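February 7, 2020

Rain since the morning, so I stayed in and thought again about the cups. I must choose which ones come with me to Henside in June, and there is place in the box for two only. The big ones from Nagano I gave away already. They were beautiful, but I never drank from them.

So it is between the black one and the white one, or both of them. I paid 700 for the black – too much, I know. The white was 100 at the market in Brerkosholm. On the blue-green cloth they look good side by side, and I think I will keep them as a pair.
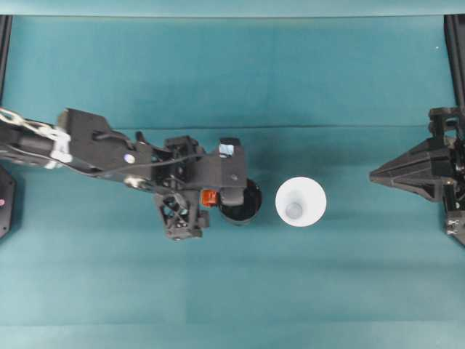
Alistair Yule wrote back in the evening that black is a bad colour for tea, one never sees how strong it has become, and that I should take two white ones and be done. Maybe he is right about the tea. I drink mostly coffee.

Tomorrow I look for paper to wrap them. I must also ask my sister if she wants the old teapot.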